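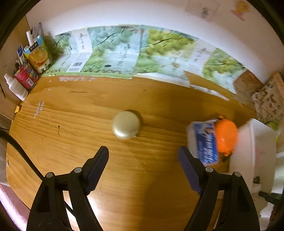 So the Premura numbers are finally in, and I've been grinning since August! The question was a simple one: if you teach a policy from hand-held gripper demos only, does it help to start each one from a different spot over the table? Hamisi Mosoti bet me it wouldn't matter much. Well -- we trained two policies on the same small round container, one with a fixed start and one with the start moved every time, then gave each of them 14 tries on the arm. Fixed start got 9 grasps. Moved start got 13 (thirteen!!).

I know, one object and one table, so I'm not calling it a law of nature. Most of the misses came from closing too early, and I want to look at that next. Hamisi wants a rematch with something taller.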